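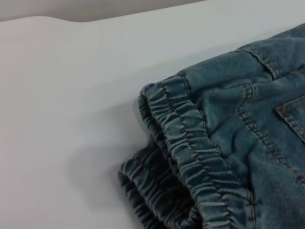
Onandale Jeans Folding Set

Welcome, and thank you for stopping by! Onandale is a collection about one small household chore, the folding of stretchy denim, and it holds 1,803 recordings in 2 folders, "lengthwise" and "finished". 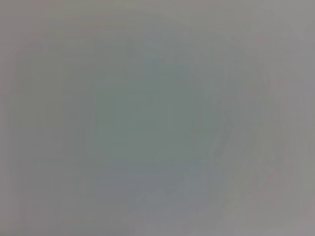
Sorting was done by Nilmini Seneviratne and Arif Uddin over a long October, with a lot of tea. Blurred views with nothing but soft gray and a greenish patch in the middle stay in, tagged "unclear" – please filter them yourself if you want only crisp denim.
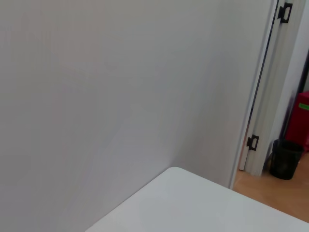
Room notes are kept short, as the room hardly changes. Expect plain pale walls, an open white door, and a white table with rounded corners, so light colors nearly everywhere and very little to distract from the clothes.
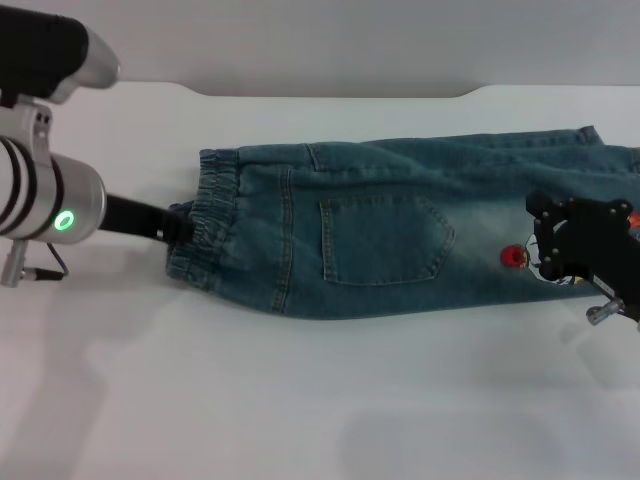

Blue jeans folded lengthwise, gathered waistband at the left, patch pocket facing up.

Labels name the garment, the fold, and any part you can make out (cuff, pocket, waistband, seam). Questions and corrections are very welcome – write to Veronika Frei, who looks after the label sheet.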